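Print | E-mail

What the Drawers Gave Up: Clearing the Hagedorn Playroom

March 25, 2021
Text and captions: Regula Gruber

The playroom on the upper floor of the Hagedorn house in Ostitz was in use for a long time before anyone thought of emptying it. Three generations of children had gone through it, and each one left things behind. In February the family decided to turn it into a bedroom, and Gisela Nolte asked a few of us to help sort. We worked on it over 8 afternoons. What follows is a record of part of what came out, in the order we got to it.

Most of the pictures from the early afternoons are still with Sugeng Pillai and will be added when he has gone through them. The captions for those are already written, so I have left them in place.

1. The window cupboard
Two doors, three shelves, and a key that turns only if you lift the door slightly. The top shelf had board games, several of them in the wrong boxes. We sorted the pieces by color first and by game afterward, and that saved a lot of arguing.

2. The card games
Svenja Nolte went through these alone at the kitchen table. Complete decks were tied with string. Incomplete decks went into one bag, and the bag is going to the after-school club in Jarkeo, where they use old cards for crafts.

3. The wooden train
The track had been stored in a suitcase. One of the curved pieces has been chewed, by a dog or a child. The family is keeping the whole set, and the suitcase too.

4. The dress-up trunk
Hats, a cape, two vests, and a great many scarves. Everything that could be washed was washed. The cape had been mended at the hem at least twice in different thread. Gisela remembered doing one of the repairs and did not recognize the other.

5. Dolls and their bedding
The bedding was in better condition than the dolls. Spyros Vrettos repaired an arm on the largest one with elastic cord, following the method in an old repair booklet he owns. The doll is called Lalla and has been called that since before Svenja was born. She stays in the house.

6. The bottom drawer
This drawer stuck and had to be taken out from behind. It held chalk, marbles, a bicycle bell, and a paper bag of buttons. The marbles are in a jar now. The chalk had gone soft and was thrown out.

7. The pretend store
The store took up the last two afternoons. It began as a counter with a cash drawer, and over the years the children stocked it with whatever they could get: toy vegetables, packaging from the bathroom and the kitchen, and pieces of cloth rolled up to be sold by the length. Real boxes were always worth more than toy ones in the rules of the store, and a foreign one was worth the most. We put the stock out on a white tabletop a few things at a time and decided on each before bringing the next.
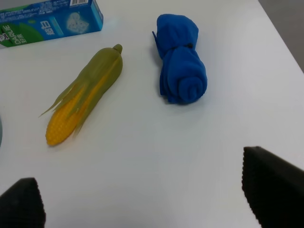 The toy food was checked for cracks and wiped with a damp cloth. Anything with a sharp edge was thrown out. The rest was divided between two crates, one for the family and one for Jarkeo. Svenja wanted the corn for her own children and took it home the same day, along with the scale and the cash drawer.

The Darlie toothpaste box started a discussion. Gisela was for recycling all the cartons, and Svenja was for keeping the ones that had Chinese printing on them, which as a girl she used to put at the front of the counter. In the end those were kept and the plain ones went out with the paper.

Cloth was simpler. Fleecy and knitted pieces were put aside for the doll bedding, and the thin cotton ones became cleaning rags, most of them used up before we left. The blue roll is with the doll bedding.

8. The counter
It was heavier than it looked, and it took Spyros and Sugeng to get it down the stairs. The back panel has prices written on it in pencil, with several crossed out and raised. Spyros will sand the front edge and leave the back as it is. For the moment it stands in the hall with coats on it.

What is left
The room still has its shelves, one carpet, and 12 crates along the wall. The crates marked with a J are for Jarkeo and will be driven over when the club has space for them. Unmarked crates belong to the family. If you lent the Hagedorn house a toy at some point and would like it back, please ask Gisela before the end of the school term. There is one pair of roller skates that none of us could place, adult size, with red laces.

Print | E-mail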